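Aug 29, 2026

Went to the courthouse in Sornside this morning to file the small claims papers against Osa, the moving company. I was there when the doors opened and still had two people ahead of me at the clerk's window.

The claim is for 550. That covers the bed frame they split and the deposit they never sent back. I had the receipt for the bed at 400 and the deposit slip for the rest. The clerk looked through it all and handed it back. I had put the name from the side of the truck on the form, and she said I needed the legal name of the business. She can't give legal advice, but she could tell me where to look it up.
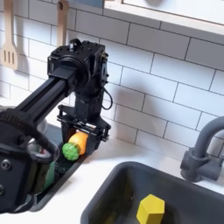

I sat in the hallway and searched the state business listing on my phone. Osa is a trade name. The company behind it is Plosum, with an office out on Prokopenko Road. That explains why my letter in the spring came back unopened. I had to fill in a clean form, and I made a mistake in the address box and had to start over. So that was three forms for one claim.

Second time at the window she stamped it and gave me 2 copies. One is for me and one has to be served on the company. I can't serve it myself. I can pay the sheriff's office to do it or ask any adult who isn't part of the case. I paid for the sheriff – I don't want an argument later over whether it was done right.
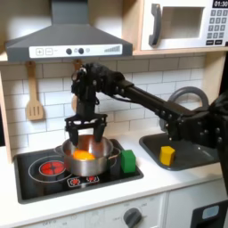
The hearing is set for September, in the afternoon. I need to bring the photos of the bed frame printed out, and not just on my phone. The print shop by the bank can do that. I also want to find the email where they promised the deposit back, and I think it is in the old account.

Spent the evening putting everything in date order in the blue folder. The moving contract has a page missing, page 4. It may be in the box with the lease. Will look tomorrow.

Leftover soup for supper. Bed early.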